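Semaan Grip Pads (replacement set for the Warkik small arm gripper)

Sold as a set of 4 | Fits Warkik grippers, both finger styles | Ships from Arkville | Part no. 152

Okay, so I owe you the story of these pads, because if you bought a set from me before March you may have the bad ones and I'd like you to swap them!

The old pads were a soft gray rubber and they felt great out of the bag. Super grippy, nice and squishy, I was very pleased with myself. Then Joelle Abou Jaoude wrote in to say her arm kept letting go of things halfway through a lift. I figured it was her grip setting (sorry, Joelle) and sent her a long email about that. Then my own arm started doing it too, and I peeled a pad back and found the glue had gone to goo along the top edge. The motor in the fingertip housing gets warm, the glue creeps, and the pad slides down until it's hanging off the finger. The arm thinks it has a good hold. It doesn't. 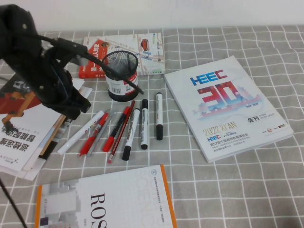 The new pads lock in with a little molded tab as well as the glue, so even if the glue lets go the pad stays on the finger. I ran the old ones and the new ones through 40 lifts each on the same arm, with the same grip setting. The old set dropped things 4 times and the new set didn't drop any. Pens are my favorite thing to test with, and you want a real mix of them, skinny pencils and a red ballpoint next to fat whiteboard markers with black caps, all lying side by side on the cloth so the fingers have to come down in a tight spot. A loose pad shows up right away with that kind of pile.

If you have the old set, please stop using it for anything heavy, sharp or breakable, and keep your hands out from under the gripper (good habit anyway). Switch the arm off and let it cool before you peel the pads. Old glue comes off with Jasenum wipes and some patience.

Swaps are free, you don't need to mail the old ones back. Just send me a photo of the pads and your address. Everybody else, the set is $49 with the wipes included.

Joelle Farah, Semaan
Page updated 1 March 2021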